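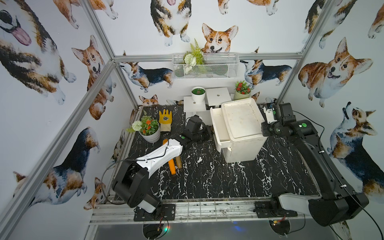 Stop Telling Me to Grow My Own Food

I grow tomatoes badly. I've been at it for eight summers now, on a strip of dirt behind my place in Holavance that gets sun until maybe two in the afternoon, and I would like to keep doing it badly without being told that I'm saving the planet, or my grocery budget, or my soul.

You've probably heard the speech. Somebody at a cookout sees a bean plant and off they go - food prices, self-reliance, how our grandparents fed a family of six from the backyard. Mine didn't. Mine lived over a shoe store and bought their beans in cans and were thrilled about it. But the speech always has grandparents in it, and they always have dirt under their nails.

My opinion, and I'm pretty attached to it, is that the home vegetable garden is a hobby. It's a wonderful hobby! It belongs with fishing and model trains and making your own candles. The trouble starts when we dress it up as thrift or as duty, and then a lot of perfectly nice people feel like failures in August when the squash dies.

The money thing

Last year I kept every receipt. I don't recommend this. Soil, starts, a new hose, two of those cone-shaped cages that fall over, fish fertilizer (never again, not with the windows open), and a bag of something from Gudeck that promised to fix clay. It came to $341. For that I got a good run of cherry tomatoes, a decent pile of green beans, one cucumber the size of a canoe because I missed it under the leaves, and more mint than any household could use in a decade.

I know what the thrifty gardeners are going to say. You should start from seed. You should compost. You should save the cages. Sure, and I do some of that, when I remember. But then you're into grow lights and a shelf to put them on, and the water bill goes up, and you've spent most of your evenings in June picking bugs off kale you don't even like. If you pay yourself anything at all for your time, you're eating the most expensive salad in the county.

Some people really do come out ahead, and I don't want to wave that away. If you have good ground and long sun and you know what you're doing, you can fill a freezer. A couple down the road from me works a plot of 1,329 square feet, and they know the number because they measured it for the fence. They eat from it most of the year. They're also out there at six in the morning. That's a part-time job and they're great at it, and it has very little to do with me and my cages.

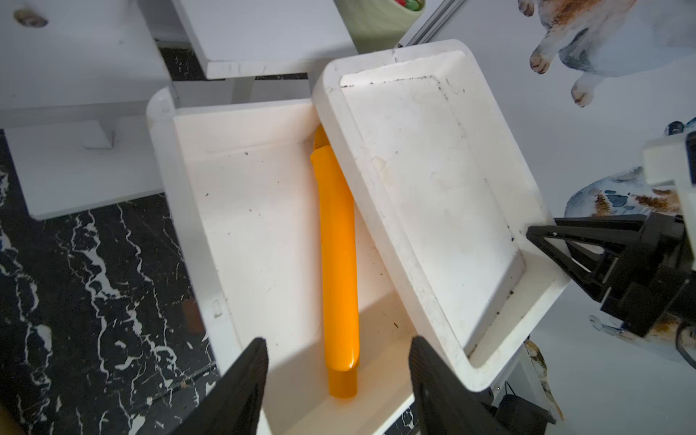 The guilt thing

What bugs me more than the bad math is the way gardening advice has started to sound like a lecture. I picked up a guide at the library this spring and by page 87 I had been informed that lawns are a moral problem, that store tomatoes are a moral problem, and that I was tilling wrong and had probably murdered a lot of worms. I came for help with yellow leaves!

It's all a bit much for a person with one strip of dirt. And I think it scares off the beginners, who are exactly the people garden writers claim to want. Someone buys a six-pack of lettuce because it looks nice. They look up how to plant it. Forty minutes later they're reading about soil biology and whether their hose is poisoning them, and the lettuce is going limp on the porch.

Compare that with how we talk about other hobbies. Nobody tells the guy with the guitar that he'd better be replacing the radio. He plays three songs, kind of slowly, and people clap.

So I'd love it if the next wave of garden books could lighten up. Tell me which tomatoes can take some shade. (I've had luck with one called Saber, and terrible luck with a squash called Fusisano that sulked all season and then gave me a single fruit with a hole in it.) Tell me what to do about the leaves. Then let me go outside.

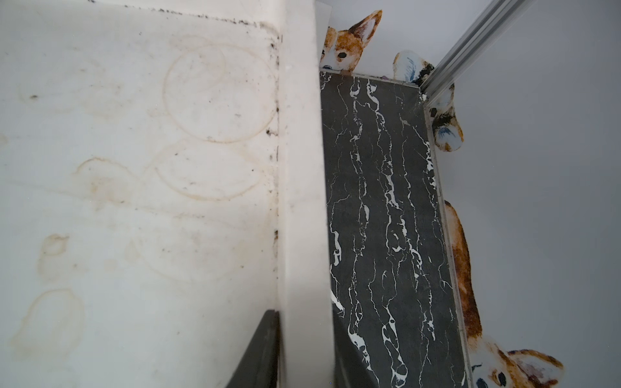

A reader of an earlier, crankier version of this wrote to say that I was missing the point, that kids who grow a carrot will eat a carrot, and that this alone is worth all the preaching in the world. I've thought about that one a lot. I like the idea. I've also watched a child pull up a carrot with total joy, rinse it under the hose, and hand it to the dog. I'd call that a great afternoon, and I wouldn't want anyone marking it down as a failed nutrition program.

That's sort of my whole argument, I guess. Pulling up the carrot was the good part. The smell of tomato leaves on your hands is the good part, and so is standing out there with coffee before work, looking at a plant that has grown maybe an inch and feeling weirdly proud of it.

I've already ordered for next year. Two Sabers, some beans, no squash. I'm giving the cages one more chance.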